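Trestar grasp retiming study: second progress report

Prepared for the programme office at Zamholm by Armindo Peixoto

Period covered: the months up to the end of March

1. Purpose of this report

The grant pays for work on one question. When an arm has learned a household task from recorded demonstrations, how much of its failure in use comes from choosing the wrong place to grip, and how much from closing the fingers at the wrong moment? The first report set out the reasons for treating these as separate problems. This one gives the state of the data, the results of the first full comparison, the changes made to the method, and what remains to be done before the final report.

Work package numbers are those in the revised plan. Spending is reported separately.

2. State of the data (work package 1)

Collection for the first stage is complete. The set holds 3598 recorded grasps, each with the wrist camera stream, the joint positions, the finger opening and the motor current at the fingers. All were made by a person guiding the arm, and all have been checked for matching clocks between the camera and the arm. Recordings in which the two clocks drifted apart were removed before the total was taken.

A held-out portion of 737 grasps was set aside before any training began. It has not been used for choosing settings. We chose it by object and not by session, so that an object in the held-out portion never appears in training, even in a different arrangement. The split is harder than the one used in our earlier work, and figures from the two should not be compared directly.

Labelling took longer than planned. Each grasp needs a mark for first contact, and contact is not always plain from the current alone. Thin parts bend or shift before the current rises, so the trace gives a late reading. For these we mark contact from the camera stream and keep the current reading as a second value. Duarte Loureiro wrote the tool that shows the two side by side, and its use is now standard for all new recordings.

3. Method as it now stands (work package 2)

The model has two parts. The first, called Bravo in our code and in the rest of this report, takes the wrist view and proposes a finger pose relative to the object. The second, Zundamon, takes the last short run of frames together with the current at the fingers, and decides when to begin closing and how fast. In the first report both jobs were done by a single network, which remains our baseline.

Splitting the model has a practical benefit for the study. Either part can be replaced by the recorded human choice. If we feed in the human pose and let Zundamon do the timing, any remaining failure is a timing failure or a fault in the arm's own motion. If we feed in the human timing and let Bravo choose the pose, the reverse holds. The baseline cannot be taken apart in this way.

Three changes were made during the period.

First, the closing speed is no longer fixed. Zundamon gives a speed for each control step, with an upper limit set by hand. The limit is the same for every object.

Second, the loss on pose error is now weighted by direction. An error along the line on which the fingers close is partly corrected by the closing itself. An error across that line is not. The earlier version treated both alike and spent much of its effort on the first kind.

Third, we dropped the depth estimate as an input to Bravo. It was poor on shiny and thin items at short range, and the model gave it more trust than it deserved. Removing it made training simpler and did no harm on the validation objects. We may return to it with a better sensor, but this is outside the present grant.

4. Results (work package 3)

The comparison was run on the held-out grasps by replay, and then on the arm itself with a smaller group of objects. Replay scores the pose and the closing moment against the human record. It cannot say whether a grasp would have held. The arm trials can, but they are slower and the arrangement of objects is never quite the same from one trial to the next.

In replay, the split model was closer to the human closing moment than the baseline on every class of object. The gain was largest on stemmed and handled items and smallest on plain blocks, where the baseline was already good. On pose the two were close. The weighted loss moved error from the harmful direction to the harmless one without reducing the total by much, as intended.

On the arm, replacing the model's timing with a fixed delay undid most of the gain. Replacing its pose with a hand-set pose gave a small improvement on stemmed items and none elsewhere. Our reading is that timing accounts for the greater part of the failures we can reach with this data, and that pose matters chiefly where the part to be gripped is narrow or lies close to other things. I would put this no more strongly until the trials in section 6 are done.

Two weaknesses should be recorded.

The model closes early when another object passes between the fingers on the approach. It appears to treat any change in that region as the arrival of the target. The human operators slow down in the same situation, so the right behaviour is present in the data, but only in a small share of the recordings.

The other concerns sideways stems. When a goblet or similar object lies across the approach, Bravo tends to choose the edge of the foot over the stem. Operators do this as well at times, and a foot grip can be sound, but it leaves little room for error across the closing line. We do not yet know whether the model has copied the operators or has simply found the foot the easiest part to locate.

5. Cluttered arrangements (work package 4)

This package was brought forward because both weaknesses come from clutter. The arrangements use items with strong differences in shape and surface: smooth coloured pieces, thin metalwork, flat discs and patterned backings. Metal rods give bright lines in the wrist view which change quickly with small motions, and patterned panels give edges that belong to no object at all. Both were rare in the first-stage set.

In the wrist view the fingertips are on the foot of a green goblet held sideways, with a gold wire rack behind them and a yellow-orange disc just behind the stem. 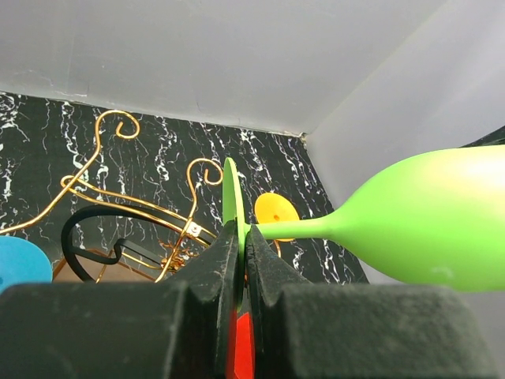 Loureiro does not accept that the foot grip should be counted as a weakness. His view, given in comments on the draft, is that the score punishes the model for a choice the operators also make, and that a grip on the foot and a grip on the stem should be scored as two valid answers wherever both can be reached. He would sooner see the label changed than the model. He adds that a single target pose was a convenience from the first design and was never argued for.

I agree in part. A second valid pose will be added to the labels for stemmed objects, and the replay scores will be given both ways in the final report. The arm trials will go on being judged by whether the object is held and can be moved to the target place, so they are not affected by the choice of label. What I would not do is drop the single-pose score, as it is the only one that can be set against the first report.

Early work with the cluttered recordings suggests that the early-closing fault can be reduced by showing Zundamon more approaches in which something crosses between the fingers. We tried cutting such approaches from existing recordings and repeating them in training. This helped in replay but made the model slow to close on plain objects. New recordings are a better answer than repeated old ones, and the remaining collection time will go to these.

6. Remaining work

Collection of cluttered approaches will continue until the arm is needed for trials. Labels for stemmed objects will be revised by Loureiro, with a sample checked by me. The arm trials will then be run in full, with the baseline, the split model and the two mixed versions in a shuffled order. The person placing the objects will not be told which version is running.

The code for Zundamon is in a fit state to be shared with the other group at Zamholm. Bravo is not, as its input format will change once more when the second pose is added.

7. Risks and requests

The main risk is wear at the fingers. The current trace depends on the state of the finger surfaces, and a change of fingers in the middle of the trials would make the early and late results hard to compare. We ask for approval to buy a spare set now and fit it before the trials begin – the cost can be met from the unspent part of the equipment line.

A smaller risk is labelling time. If the revised labels are late, the arm trials can still start, and only the replay scores would be held back. No change to the end date is requested.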